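Ticket 100 - Sondesar gripper, simulation cell
Status: open
Opened by: Imre Vida
Assigned to: Kolbrún Bergmann
Date: 2025-09-20

Summary: The black board turns in the fingers when we use the Sondesar gripper model. With the older Takács model, same arm and same controller, it stays straight.

Steps to repeat: Load the cabinet workspace. Select the Sondesar profile. Send the arm to the place pose over the cabinet and read the board angle from the log at every stop.

I looked first at the wrist camera, to be sure that the fingers really touch the board on both sides.

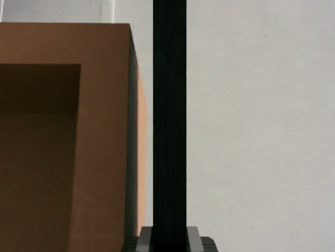
The contact itself I would not blame. The log reports contact on both fingers at every stop, but the board angle still drifts, and it reaches 11 degrees before the release. I raised the friction value and repeated the run - no change. I also tried a lower arm speed, with the same result.

Comment from Kolbrún Bergmann:
Please check which time step you use. The Takács profile was tuned in June by Andor Vass and it has its own solver settings. If you only changed the gripper, the Sondesar one runs with default settings and the comparison is not fair. Please also send a view from the room camera.

Reply from Imre Vida:
You are right, the settings were different. I copied them from Takács and made four runs again. The drift is smaller now, around 4 degrees, but it did not disappear. 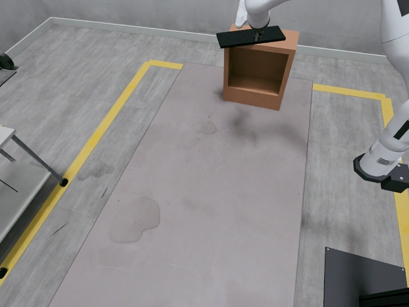
Room camera, gripper on the board above the cabinet.

The grip point is right of the middle of the board, so maybe the long left side pulls it down. In the next run I will move the grip point to the center and keep everything else the same. Kolbrún, can you tell me where the finger pad stiffness is stored for Sondesar? I found it only in the Takács file.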